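Notebook, Piltport bench room
November, morning session
Lakmont stool, leg fit and underside

Carried over from last week: the Lakmont stools are in from Cestano. The order was for 100 and the delivery note says 100, all in flat cartons with the legs loose in a bag. The cartons are stacked along the back wall by the sink. Please leave the walkway to the fire door clear. I had to shift two of them again this morning.

What we want to know before these go out to the Nikzad reading rooms:
Does the leg start on the thread easily or does it cross.
How far does a leg turn before it seats.
Does the seat rock once all 4 legs are in.
Is there anything sharp underneath where a hand goes when somebody carries it.

Opened one carton from the top of the stack and one from the bottom, in case the weight above had done anything to the lower ones. The lower carton was dented on one corner. The seat inside was fine. I'm calling them A (top) and B (bottom) and have written the letter on masking tape, not on the plastic. The marker we used in the spring never came off.

Put the black sheet down first. White parts on our pale bench are hopeless to work with and I've lost more than one cap that way. The sheet also keeps the seat from picking up marks while it gets turned over.

Stool A. Legs one to three went in by hand with no trouble. I turned each one backward first until I felt the thread drop, then forward. The fourth crossed on the first try. It went half a turn, stopped hard, and sat visibly at an angle. Backed it out, wiped the thread with a cloth, tried again and it went in straight. There was a thin curl of white plastic on the cloth. It could be flash from the mold or it could be what I shaved off by forcing it. I should have looked at the leg before I started, and for B I did.

Stool B. Looked at every thread under the lamp before fitting. Three were clean. On the remaining one there was a bit of flash at the start of the thread, small enough to miss with the eye but easy to find with a fingernail. Trimmed it with the craft knife and the leg went in first time. So I lean toward flash as the cause on A as well, though I can't prove it now.

Then swapped legs between A and B. All of A's legs fit B and the other way around, including the one that had crossed. It feels slightly gritty for the first turn and then it's like the rest. The legs aren't marked left or right, and as far as I can tell any leg goes in any corner. Good for spares.

Torque. We don't have a number from Cestano. Hand tight seats the leg against the collar with no gap I can get a feeler into. Beyond that you can lean on it and gain a little more, but the leg starts to creak and I stopped. I don't want anyone using the strap wrench on these. Writing it here and will put it on the card as well.

Rocking. Stood A on the granite plate. It rocked on one diagonal, enough to hear. Loosened all the legs, tightened them again in a cross pattern, a little at a time, and the rock was nearly gone. B sat flat from the start. I'd tightened B in the cross pattern from the beginning, having learned it on A, so this isn't a fair comparison of the two seats. Needs doing again with a third stool from the middle of the stack, half tightened one way and half the other.

Load. Placed sandbags on the seat of A and left it 15 minutes. No creaking after the first few seconds. Took the bags off, checked the collars, no white lines. Did the same with B, same result. This is a short test and it only tells us that nothing is badly wrong. The long one is still to come, see the end.

Underside. Turned the stool over and went along the ribs with a cotton glove, which is the quickest way I know to find a burr. It caught in one place on A, on the inside of the rim at the short end. B had nothing. A few strokes of 400 paper took it off. There are recesses between the ribs and these will collect dirt in a room with children in it, so the cleaning note should say to turn the stool over now and then.

One thing I keep changing my mind about is how people will pick this stool up. There's no handle or cutout worth the name. I think an adult will grab a leg, and a child will hold the rim with both hands and hug it. If adults grab a leg, then that leg gets turned a tiny amount every time, and it will be the same corner if the stool always lives in the same place. Worth watching in the long test.
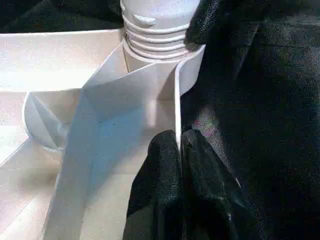
Second one has the stool on its side, legs up.

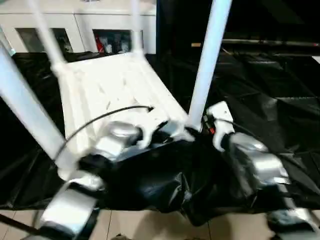

How do you stop a screw-in plastic leg from working loose?

Tighten it by hand until the collar meets the seat, check it again after the first week of use, and then every few months. Plastic settles a little under load, so the first check matters most. Tape on the thread can help with a leg that keeps backing out, but if a leg needs tape more than once, replace it. Thread glue is a bad idea on a stool that has to be packed flat again.

Wrote that out in full since the reading room staff have asked it twice by email and I'd like one wording that we all use.

Afternoon

Jamshid Talebi came by after lunch and had a go at assembly without any instructions from me. He did what I expect most people will do. He put the seat upside down on the sheet, screwed one leg all the way home, then the next one beside it, then around to the others. No crossed threads. When he turned it upright it rocked. He loosened everything, went around again in a cross pattern and it sat down properly. He thinks the printed sheet in the carton should say so in one line at the top, ahead of the parts drawing, and I agree. The sheet has it as a footnote on the back, in small type, where I'd missed it too.

He also asked whether we'd tried assembling on a hard floor. We hadn't. Tried it on the concrete by the roller door. The seat slides around when you turn a leg and you end up holding it down with your knee, and the seat gets scuffed along the edge. A blanket or a towel underneath fixes it. To go on the card.

Packing back down. The legs come out as easily as they went in, provided nobody has leaned on them. I laid A's legs across the seat the way they came and couldn't get the carton to close. Turned every other one end for end and it closed. Jamshid got the same result by putting them in the bag first and flattening the bag, which is faster. Use his way.

Draft wording for the card (one side only, please, the last one ran over):

Put down a towel or blanket. Lay the seat on it, ribs facing up.
Feel the start of each thread with a fingernail. If it's rough, rub it smooth before fitting.
Set the leg straight on the thread. Turn it backward until it drops, then forward.
If it stops early or leans, take it out and start again. Don't force it.
Fit all the legs loosely, then tighten in a cross pattern.
Hand tight only. No tools.
Turn it upright on a flat floor and press on each corner. If it rocks, loosen and repeat.

I left off anything about maximum weight until Cestano gives us a figure in writing. There's a figure in their catalog and a different one on the carton. I've asked which is right and had no reply yet. Until we know, the stools stay here.

Parts and materials used today: one sheet of 400 paper, a craft knife blade, masking tape. We're nearly out of masking tape. The cotton gloves need a wash, and the left one has a hole at the thumb that makes it useless for burr checks.

Corrections to the last entry. I wrote that the Lakmont seat was the same part as on the earlier low stool from the same supplier. It isn't. The rib pattern is different and the older legs don't start on this thread at all. Please don't mix the spares. I've moved the old ones to the bottom drawer and labeled the drawer.

Still open:
Third stool from the middle of the stack, for the rocking comparison.
Long load test, with a mark across each collar and leg so we can see any turning. Pencil will do if it shows up, otherwise a strip of tape cut through at the joint.
Carry test. Same person, same route to the store room and back, lifting by a leg each time. Check the marks after each day.
Look at threads in a few more cartons before deciding whether flash is common enough to send back. Two legs out of two stools sounds bad, but it's two stools.
Reply from Cestano about the weight figure.
Cleaning trial on the recesses with the brush and with a damp cloth.

A is assembled and back on the shelf by the lamp with its tape label. B is packed down in its own carton, the dented one, on top of the stack. If anyone borrows A to reach the upper shelf, check the legs first and write it in here.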